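From the Perkbridge Community Kitchen: What We Learned About Leftovers This July

I want to start by thanking everyone who wrote back after the last newsletter, when I asked how you all manage the food that gets shoved to the back of the shelf and forgotten. I had expected a handful of replies and got 127, some of them longer than this whole page (you know who you are, and I loved every word). It took me two evenings with a pot of tea to read them all, and I came away with a whole new respect for how much thought goes into a Tuesday-night sort of supper in this town.

The thing that came up most was soup. So many of you have what Gualtiero Gatti calls a "waiting bag" in the freezer, where carrot tops, parsley stems, onion ends and the tough outside leaves of the leeks go until there are enough of them to fill a pot. Gualtiero keeps cheese rinds in his too, in a separate little bag so the smell doesn't get into everything else, and he drops one into the broth for the last hour or so. I tried it with white beans and a bit of stale bread on the bottom of the bowl, and my husband, who has never once in his life asked for seconds of bean soup, asked for seconds.

A few of you warned me off putting cabbage or broccoli stalks in the bag, and I should have listened. My kitchen smelled like a school cafeteria until the next morning. Use those in a stir-fry, or slice them very thin with salt and vinegar and eat them the same day.

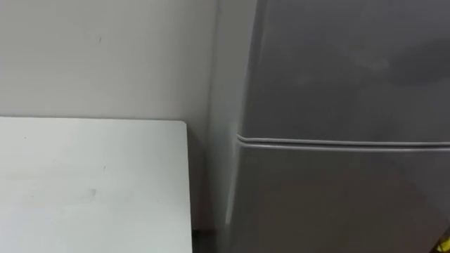

Rice was the other big subject, and people have strong feelings! Please do cool it quickly, spread out on a tray or a wide plate, and get it into the fridge as soon as you can - don't let it sit out in the pot all evening. Wondimu Alemayehu sent in a lovely way of using it up the next day, with chopped onion cooked slowly until it is very soft, a spoonful of berbere, a can of tomatoes and whatever greens are wilting in the drawer. The rice goes in at the end and gets stirred until it is hot all the way through. He says to be patient with the onions and then be patient again, and I think that is the whole recipe, really.

Several readers out in Leltard asked about labels. I use masking tape and a marker, and I write what it is and the day I made it, even when I am sure I'll remember. I never remember. Last winter I thawed what I firmly believed was applesauce and it was mashed turnip, which did nothing for the pancakes.

We'll be cooking some of these together at the next supper, in the Galwood Room as usual. Doors open at 5:30 p.m. and we should be eating by 7. There are 14 places at the stoves, and 11 of them were spoken for when I sat down to write this, so do send a note soon if you'd like one. If you'd sooner just come and eat, there is plenty of room at the tables and you don't need to sign up at all. Bring a container with a lid that fits, and if you have a waiting bag of your own, bring that too and we'll tip it all into the big pot.

Next month I'd like to hear about beans, dried ones especially, and whether you soak them or not. I have heard both sides at the same dinner table and it got quite loud.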